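Clukerel suturing set: data card and house rules

Hi! I maintain the Clukerel set, and I wrote this card because the same emails kept landing in my inbox. It covers how we label things, what counts as a clean episode, and what we ask of you if you reuse the data. There are 600 episodes of robot suturing on tissue, tagged under version 11 of the Poner rules. Last updated 3 July 2021.

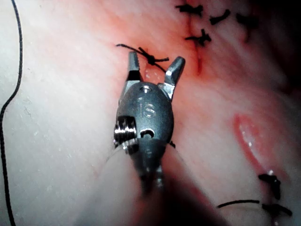 Thread tails are where most labeling fights start, so the rules on them are long (sorry!). A tail belongs to its knot, always, even when it wanders off toward some other wound. Take the lower pair of knots on the right, with the long cut tail running off to the left – you tag that tail as part of a knot, and you don't open a new "loose thread" object for it. A thread with no visible knot gets its own tag. If two labelers can't agree, mark it unsure and move on. I'd much rather have an honest unsure than a lucky guess.

House rules, in the order we apply them:

1. Write down which camera a clip came from before you do anything else. Wrist views and fixed views get labeled separately and only matched up later.

2. Tag the needle as "held" only when you can see the jaws on it. Being near the jaws doesn't count, and neither does "it was held a second ago." 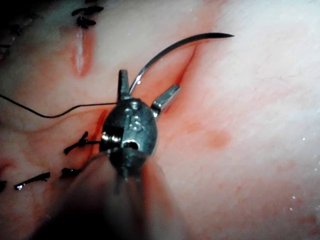

3. Tag "needle in tissue" from the side view when you have one. Wrist views make it really hard to judge the gap between point and surface, and I've been fooled plenty of times.

4. An arm that's doing nothing still gets a label. "Idle, jaws closed" and "idle, jaws open" are two different tags, and people mix them up all the time.
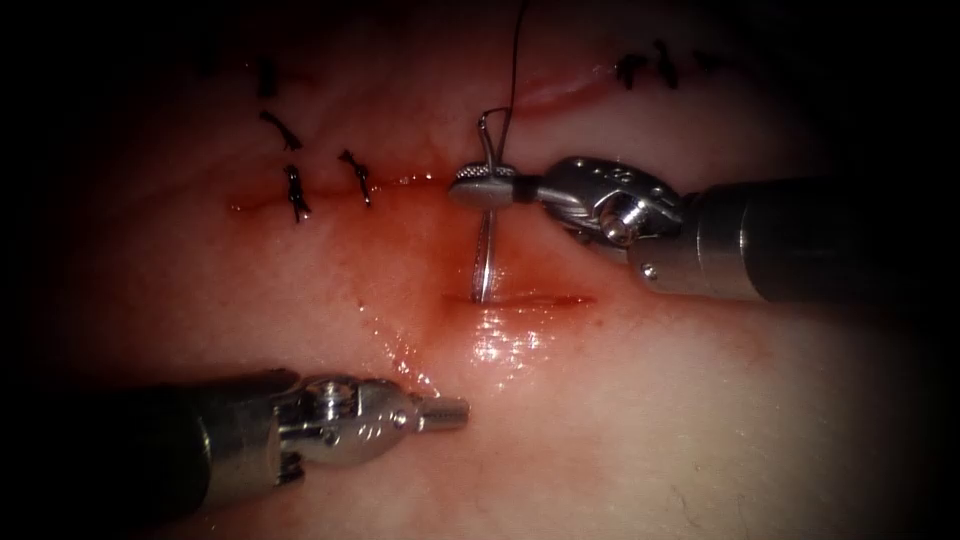

5. Never fix a label after seeing how the episode ends. I know it's tempting! Use the notes column for that.

6. Blood and glare aren't errors. Keep those clips in, and use the glare flag if a highlight hides the thing you're tagging.

We hold back 92 episodes for testing, and I'd ask you not to train on them, even "just to check something." The Novermont split is fixed and lives in its own folder. If you shuffle it, please give your split a new name so the rest of us can tell the numbers apart. For new labelers we use a practice batch of 30 clips from the Kariuki folder, and those never go into the main set.

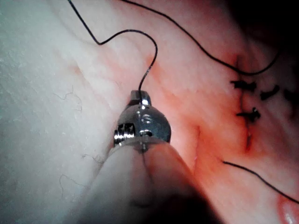 Can I use this set to show that a robot is safe for patients?
Please don't. The labels say what's visible in a clip, and a safety case needs a lot more than that – start with the rules that apply where you work.

Spotted a bad label? Send me the episode number and the camera name, and I'll put it in the next round of fixes.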